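4. Storage of fresh produce in the home

4.1 Source of the data

The findings in this section come from the kitchen diary, the second of the Arninard study's instruments. The diary was kept by 130 households in two towns, Drinwood and Benstead, from early April until the last booklets were collected on 23 June 2023. Each household made an entry whenever fresh fruit or vegetables were put away, moved from one store to another, used up or thrown out. After checking, 3414 entries were kept for analysis. An entry was dropped if the item could not be made out from the handwriting or if the place of storage had been left blank.

The towns were chosen because they differ in how people shop. Drinwood has a street market and several greengrocers within walking distance of most of the housing. Benstead has one large supermarket on its outer ring road, and most diary keepers there reported a main weekly shop by car. No difference in kitchen size was expected and none was found, though fridges in Benstead were on the whole larger and newer.

Weights were not taken. An earlier trial of the booklet asked for them and led to many gaps, since few of those taking part were willing to get out the scales each time a carrot was moved. The booklet used here asked instead for the kind of item, the kind of packing, the place, and one word on its state. The word was free choice. Words were later grouped by meaning, so that "bendy", "floppy" and "limp" were all read as loss of water, and "slimy", "wet" and "weeping" as breakdown of the flesh or leaf.

4.2 Kinds of packing

Four kinds of packing were set apart in the coding: none, shop packing kept as bought, paper, and resealable plastic. The last of these takes in both slider bags and the more usual press-to-close kind with a strip along each side of the mouth. Rigid tubs with lids were coded separately and are left out of this section, as they were used almost wholly for cut or cooked food.

Resealable bags were used more often than we had expected from the interviews, in which few people named them unprompted. The gap is easily explained. When asked how they store vegetables, people tend to name a place (the bottom drawer, the rack, the bowl) and not a wrapping. The diary had a separate box for packing, and the box was filled in.

A point that the coding could not deal with well is the bag that is present but not closed. Several diary keepers wrote "in bag, open" or "bag, not shut", and others will have done the same without noting it. An open bag slows the loss of water from its contents to some degree, depending on how far the film falls across the mouth, but it does not hold the air around the item still in the way a closed one does. For large single items such as an aubergine or a whole red cabbage, the mouth may sit close to the item all round, and the strips are then hard to bring together without pressing on the skin.
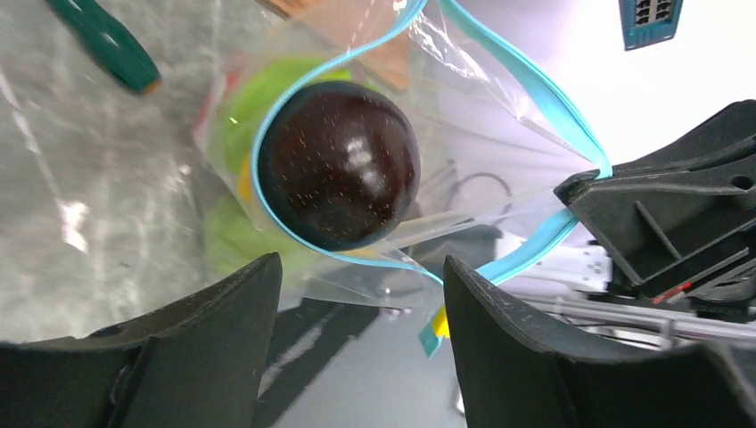

Skin damage matters more than it might seem. On firm, glossy produce a small dent breaks the wax layer, and water is then lost from that spot faster than from the rest. In the diary this shows up as entries that describe one bad patch on an item that is otherwise sound. Such entries were more common for items that had been moved between stores more than once. The diary cannot tell us whether the moving caused the damage or whether items that were already marked were moved more often, for instance to be kept in view and eaten first.

4.3 Mixed and single contents

The booklet asked whether a bag held one kind of item or more. Mixed bags were written down mainly in Drinwood, where loose produce is bought in small amounts and several kinds may reach the kitchen together. Benstead households more often kept the shop packing, which holds a single kind by design, and turned to resealable bags only when that packing had been torn open.

Mixing has costs and gains. Items that give off ethylene, such as ripe apples and tomatoes, hasten the yellowing of leafy greens and broccoli when the two are shut in together. Against this, a mixed bag takes up less room and is opened more often, so that its contents are seen. We had supposed that the first effect would be plain in the state words. It was not. Mixed bags holding both a strong ethylene source and a leafy item did produce more entries of "yellow" and "gone over", but the entries came late, and by that time many mixed bags had already been emptied. In short-stay storage the contents were eaten before the gas had time to do much harm.

A separate matter is water on the inside of the film. Condensation forms when produce is bagged at room temperature and then chilled, and it collects at the lowest fold. Leaves lying in it break down quickly. Diary keepers who put a sheet of kitchen paper in the bag gave fewer wet-group words, though they were a small and careful set who differed from the rest in other ways too: they shopped more often and planned meals further ahead. We do not claim that the paper alone made the difference.

4.4 Closing the bag

The interviews included a short task in which the person was asked to bag a set of produce as they would at home. Interviewers noted three things: whether air was pressed out, whether the closure was run from one end to the other in a single pass, and whether it was checked afterwards. The task was set up in the person's own kitchen and nothing was said about how well it had been done.

Most people closed the bag in one pass with finger and thumb. Where the bag was full, the pass was often broken off part way and begun again from the other end, leaving a short gap near the middle. Gaps of this sort are easy to miss by eye. They are found by touch, or by squeezing the bag and listening, and few people did either. Older participants were more likely to lay the bag flat before closing it, which brings the strips into line and makes a full seal more likely, but is awkward with round items.

Filling was also a source of trouble. A soft bag does not stand open unaided, so one hand is taken up with holding the mouth while the other puts the items in. Some people folded the top outwards to make a cuff; others stood the bag in a jug or a bowl. The cuff gave the cleanest strips, as crumbs of soil and bits of leaf did not reach them. Soil in the strip was the commonest reason given for a bag that would no longer shut, ahead of tearing at the corners.

How the mouth is held also bears on the life of the bag. Pulling from both ends of the opening draws the film tight and puts the load on the side seams, where press-to-close bags are weakest. Repeated over many uses, this leads to a split that starts just under the strip - a fault that several diary keepers described in nearly the same words. Holding one long side of the mouth, and letting the other hang, spreads the load along the strip, though it gives a narrower opening.

Figure 1. A filled clear zipper bag with its opening edge held stretched.
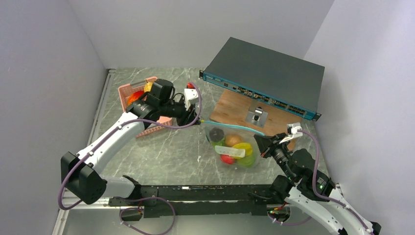 4.5 Reuse and disposal of bags

Bags were seldom thrown away after a single use. In the diary, reuse was marked by a tick beside the packing box, and in the interviews we asked what had been done with the bag last used. Rinsing and drying was the usual answer. Drying was named as the tiresome part, as a bag that is turned the right way out while damp goes musty, and one left inside out on the draining board is in the way. Households with an outdoor line dried bags there in mild weather and used fewer new ones over the diary period.

People sorted bags by what had been in them. Those that had held onions were kept for onions. Bags used for raw meat were thrown out by nearly everyone, including those who reused all others, and this rule was stated with more firmness than any other in the interviews.

The end of a bag's life was set by the closure more often than by the film. A bag with a failed strip was sometimes kept on as an open one, fastened with a clip or a rubber band, and these were coded as resealable where the diary keeper had called them so. The effect on the results is to make resealable bags look slightly less useful than a sound bag would be. We left the coding as it stood, as the interest here is in what is used in kitchens, faults and all.

Neither town took plastic film in its kerbside collection during the study. Drinwood households could return it to a bin at the library, and some did, mostly in batches. In Benstead the supermarket had a film bin beside the trolley park, but the interviews suggest that it was thought to be for carrier bags only. The label on the bin did not say otherwise.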